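4. Mise en service de l'abri à vélos Sernine

Vous avez monté la structure (section 3) et il ne vous reste aucune vis en trop. S'il en reste, retournez à la section 3. L'abri est maintenant debout, il a un toit et une porte, et cette porte s'ouvre pour tout le monde. La présente section sert à y remédier.

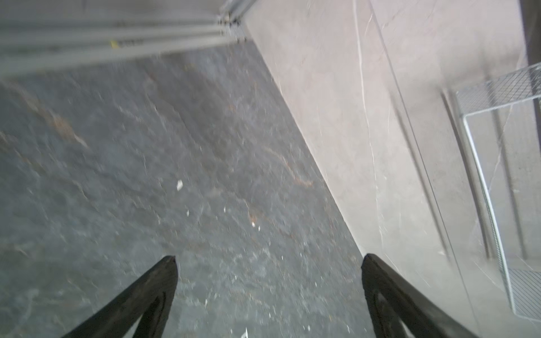
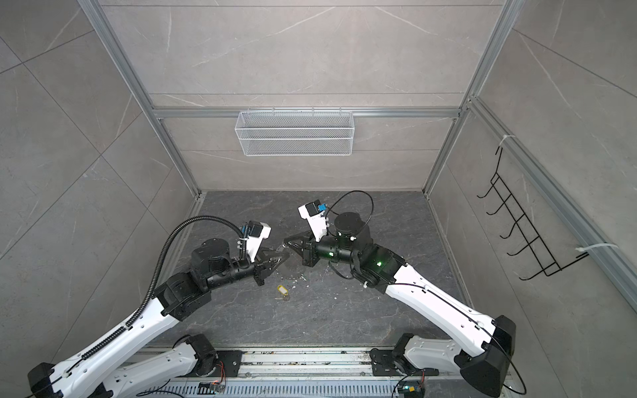
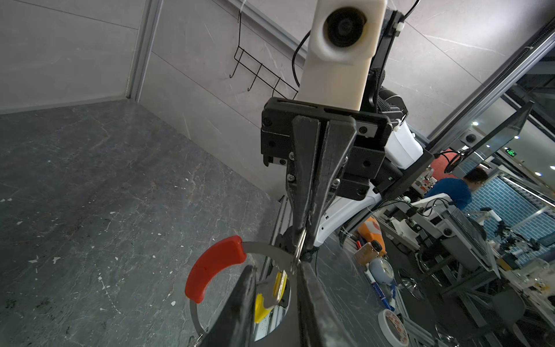 De haut en bas : doigts de pince écartés ; les deux bras et leur rail ; anneau porte-clés tenu par la pince.

4.1 Avant de commencer

Il vous faut la clé six pans fournie, le boîtier d'accès Jillik, son support, la carte maître et la liste des riverains inscrits. La carte maître est rouge. Elle se trouve dans l'enveloppe agrafée à la notice, celle que l'on jette d'habitude avec le carton.

Prévoyez une heure à deux personnes. Une troisième viendra de toute façon vous demander où elle va garer sa voiture.

ATTENTION : vérifiez que l'arrêté d'occupation de la chaussée a bien été affiché avant de condamner la place de stationnement. Un abri sans arrêté est un encombrant, et la mairie le traite comme tel.

4.2 Fixation du boîtier Jillik

1. Ouvrez la porte en grand et bloquez-la avec la béquille latérale. Une brique convient aussi, mais elle n'est pas couverte par la garantie.
2. Repérez les deux perçages du montant droit, à 123 cm du sol. Cette hauteur convient à une personne debout comme à une personne assise sur un tricycle. Ne la modifiez pas pour l'aligner sur le nez du président de l'association.
3. Présentez le support, flèche vers le haut. Serrez les vis à la main, puis d'un quart de tour à la clé.
4. Passez le câble de la gâche dans le montant. Il ressort par l'orifice du bas à la deuxième tentative, rarement à la première.
5. Branchez le connecteur et clipsez le boîtier. Le voyant passe au blanc fixe.

Note : si le voyant reste éteint, retirez la languette isolante de la pile. Notre service après-vente reçoit beaucoup d'appels au sujet de cette languette.

4.3 Enregistrement de la carte maître

1. Porte ouverte, appuyez sur le bouton intérieur jusqu'au signal sonore.
2. Posez la carte maître sur le lecteur. Le voyant clignote en vert.
3. Retirez la carte. Attendez le second signal, plus grave que le premier.
4. Rangez la carte ailleurs que dans l'abri.

L'étape 4 peut sembler superflue. Elle a été ajoutée à la deuxième édition de cette notice à la demande de Wai-kit Kwok, notre responsable des interventions, après un trimestre chargé en ouvertures à la disqueuse.

ATTENTION : gardez la porte ouverte pendant toute la procédure. Une porte qui se referme avant l'enregistrement se verrouille très bien. C'est d'ailleurs la seule circonstance où nous n'avons jamais reçu de plainte sur la solidité du pêne.

4.4 Attribution des badges riverains

Le boîtier accepte jusqu'à 57 badges. L'abri, lui, accepte nettement moins de vélos. La différence correspond aux abonnés qui « s'y remettront au printemps », et notre modèle économique les remercie.

1. Présentez la carte maître, puis le badge à enregistrer, dans un délai de quelques secondes.
2. Notez le numéro gravé au dos du badge en face du nom du riverain. Un nom complet, s'il vous plaît : « le monsieur du bas » déménage souvent.
3. Répétez pour chaque badge. Terminez avec la carte maître.
4. Essayez chaque badge porte fermée, une personne restant à l'intérieur. Choisissez-la patiente.

Pour supprimer un badge perdu, reportez-vous à la section 6.2. Pour supprimer un riverain qui range son vélo en travers, il n'existe pas de procédure.

4.5 Réglage du verrouillage automatique

Par défaut, la porte se verrouille dès qu'elle touche le cadre. Le mode différé laisse le temps de ressortir avec un vélo cargo, deux enfants et un sac de courses.

1. Appuyez 3 fois sur le bouton intérieur. Le voyant devient orange.
2. Chaque nouvel appui ajoute un cran de temporisation. Deux crans suffisent dans la plupart des rues.
3. Ne touchez plus à rien. Le réglage s'enregistre seul.

Note : dans les rues en pente, la porte a tendance à prendre sa propre décision. Commandez le ferme-porte Zosel, référence au catalogue, et montez-le avant les badges plutôt qu'après.

4.6 Période de rodage

Pendant les premières 72 heures, le boîtier apprend les variations de température et peut demander deux passages de badge au lieu d'un. Prévenez les riverains par une affichette. Ils ne la liront pas, mais vous pourrez la leur montrer.

Si l'abri est mis en service en octobre ou plus tard, passez le joint de porte au silicone dès l'installation. Évitez l'huile de chaîne, même si tout le monde en a sous la main à cet endroit-là.

4.7 Anomalies courantes

Voyant rouge fixe : badge inconnu. Essayez l'autre badge, celui de la salle de sport ne fonctionne pas.
Voyant rouge clignotant : pile faible. Il reste environ deux semaines, pendant lesquelles chacun supposera qu'un autre s'en occupe.
Deux signaux graves : la porte frotte. Reprenez l'aplomb (section 3.5).
Signal continu : un objet bloque le pêne. Dans l'ordre de fréquence, une antenne de remorque, un antivol, un prospectus.
Aucun signal, aucun voyant : voir la languette, section 4.2.

Si l'anomalie persiste, relevez le numéro de série gravé sous le boîtier et transmettez-le à l'atelier Sandhu, à l'attention de Chun-hung Leung. Joignez une photo de l'étiquette, prise d'assez près pour que les chiffres soient lisibles.

Suite : section 5, Entretien du toit végétalisé.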